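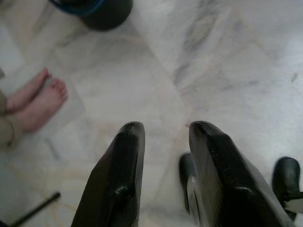
Novent has put out a revised good-practice guide for teams trying out robots in ordinary homes, and it reads as kindly as a rulebook can. The longest chapter, to the delight of anyone who has stubbed a toe, is on floors – where people stand in bare feet on polished tile, gripper fingers should slow down well before they come near.
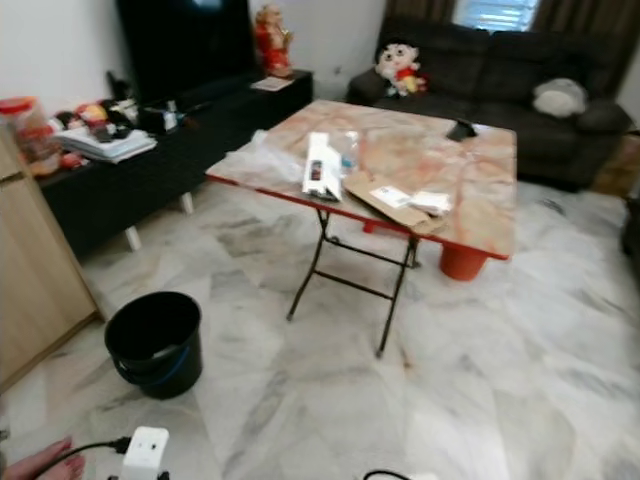 Folding table and buckets in a living room.

The Pedwood and Mudden groups, which tested a draft over 136 sessions in July, asked for plainer wording on cables and table edges, and they got it.
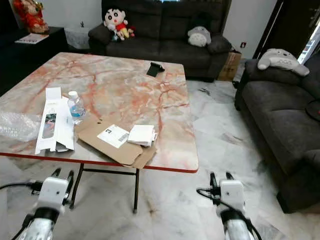
The guide runs to four chapters, and printed copies – 300 of them – go out from the Morikawa office next month.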